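Home Features Opinion Reviews Archive Subscribe

The Talking Ship and Other Bad Employees

Halima Simiyu has read 83 novels in which a spaceship talks, and she would like most of the ships to be quiet.

She teaches a course on machines in fiction at the college in Bumbridge, where the reading list is long and the room is above a bakery. Her complaint is simple. Writers have been promising us clever machines for generations, and nearly every one of them behaves like a butler with a grudge.

"They sulk," she told me. "You cross a galaxy and the door is in a mood."

Her students spend June on a single book, Lajos Bozsik's "Plesach," in which a mining station falls in love with its own accountant. It sold 4000 copies and went out of print, a fate Bozsik seems to have taken well. He now writes crime. The station, Simiyu points out, can compose a sonnet but can't find a leak in its own plumbing for 25 chapters. When it finally does, it asks to be thanked.

Faith Biwott, who took the course twice, thinks the plumbing is the best part. She is writing her own novel, "Josex," with a ship's computer that speaks exactly 2 words, both of them rude. Her friend Kipchumba Mwaipopo read the draft and asked for a third. They are still friends, though the matter comes up at dinner.

What fiction tends to skip is the bench work. Somebody has to open the thing up. In the old paperbacks the great brain simply arrives, humming, with its lights on, and the only tool anyone picks up is the axe in the last chapter.

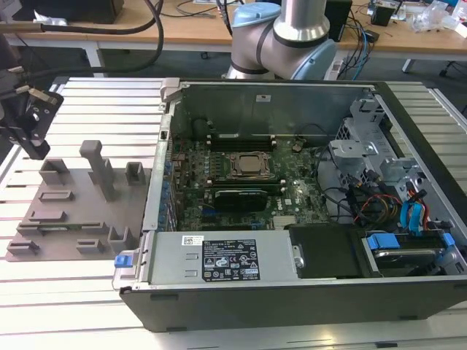 Motherboards, cases and cables rarely get a chapter. 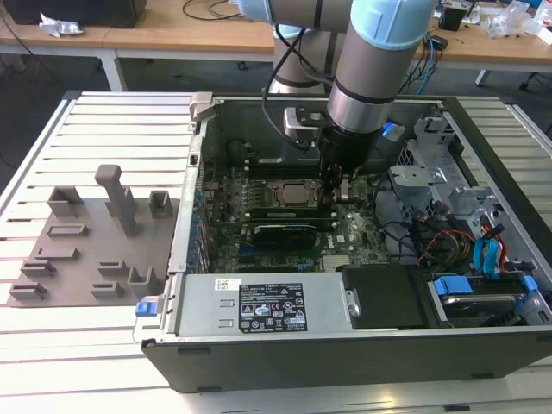

Simiyu's favorite exception is "Adjei," a slim novella by Awuor Kashindye about a repair depot on a moon with nothing else on it. The plot, such as it is, concerns a missing screw. I read it on the bus and missed my stop, then read the rest on a bench outside a tire shop. The screw turns up on page 2 of the epilogue, and I won't say where.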